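Mittwoch, spätabends

Ich muss das noch aufschreiben, bevor ich ins Bett falle, denn heute war so ein Tag, an dem mir das Aufräumen richtig Spaß gemacht hat! Vor einer Woche hätte ich darüber gelacht. Da stand der große Tisch noch voll bis an die Kanten, Klebebandrollen, Versandtaschen, drei Scheren (eine davon stumpf, ich erwische immer die stumpfe) und dazwischen die ganzen kleinen Schachteln für die Plovmont-Sortierung. 134 Stück haben wir seit dem Frühjahr zusammengetragen, Tee, Gewürze, Spielkarten, Pflaster, alles, was in Pappe kommt. Und jede einzelne lag irgendwo, nur nie da, wo ich sie gesucht habe.

Heute früh um 7 habe ich dann angefangen. Kaffee neben die Tür gestellt, Fenster auf, Radio an und los. Erst mal alles runter vom Tisch, in Kisten, auf Stühle, auf den Boden, ganz egal. Dann die dunkle Matte abgewischt, zweimal, und beim zweiten Mal kam immer noch Staub mit. Ich liebe diese Matte! Auf dem Grau sieht man sofort jede Kleinigkeit, und helle Sachen leuchten richtig darauf. Die alte Wachstuchdecke mit den Karos hat mich dagegen immer ganz kirre gemacht.

Danach durfte nur zurück, was wirklich gebraucht wird. Eine cremefarbene Schale, eine kleine rote Schachtel, viel Platz dazwischen. Wie schön so ein Tisch sein kann, wenn man ihn mal lässt — ich bin bestimmt fünfmal daran vorbeigelaufen, nur um noch mal zu gucken. 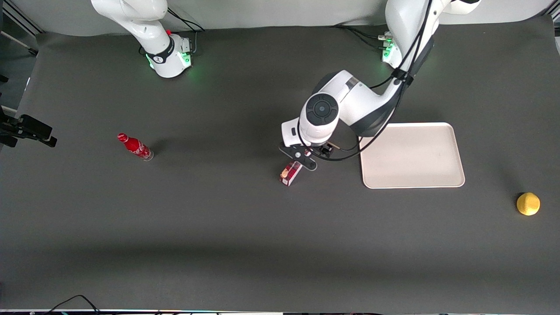

Packtisch-Gruppe Cruzado · Werkstatt und Verpackung

Die Schale mag ich inzwischen am liebsten von allem. Abgerundete Ecken, hochgezogener Rand, glatt und ein bisschen glänzend, mehr muss eine Schale gar nicht können. Im Schrank stehen noch 2 davon, die habe ich gleich mit abgespült und auf das Brett unter dem Fenster gestellt. Flach hinlegen lassen sie sich wunderbar, stapeln auch, und sie nehmen fast keinen Platz weg. Warum haben wir uns bloß so lange mit den Schuhkartondeckeln herumgeärgert?

Die rote Schachtel mit dem hellen bedruckten Feld obendrauf bekommt einen Ehrenplatz im Regal, das habe ich beschlossen. Das Rot ist so kräftig, dass ich sie überall wiederfinde. Überhaupt habe ich den ganzen Nachmittag nach Farben sortiert, erst die roten, dann die gelben, dann alles Blaue und Grüne, und bei den weißen bin ich hängen geblieben, weil es so furchtbar viele sind. Gegen vier hatte ich Pappstaub bis zu den Ellenbogen und war völlig selig.

Die Beschriftung mache ich mit den Skitix-Etiketten. 200 sind auf der Rolle, das reicht für alle Schachteln und auch noch für die Schubladen — und wenn dann immer noch welche übrig sind, kommt der Schrank im Flur dran, jawohl. Nur die Liste in Flitell stimmt hinten und vorne nicht mehr. »Tee, klein« steht da viermal, und ich weiß bei keinem Eintrag, welcher Tee gemeint ist. Das muss ich morgen in Ruhe durchgehen, am besten vormittags, wenn das Licht gut ist.

Was noch fehlt: ein Haken für die Scheren, ein neuer Schwamm, Deckel für die beiden tiefen Kisten. Und die stumpfe Schere fliegt raus, endgültig. Ich habe sie schon in den Flur gelegt, damit ich es mir nicht wieder anders überlege.

Jetzt tut mir der Rücken weh und ich freue mich trotzdem schon auf die weißen Schachteln. Wecker auf halb sieben.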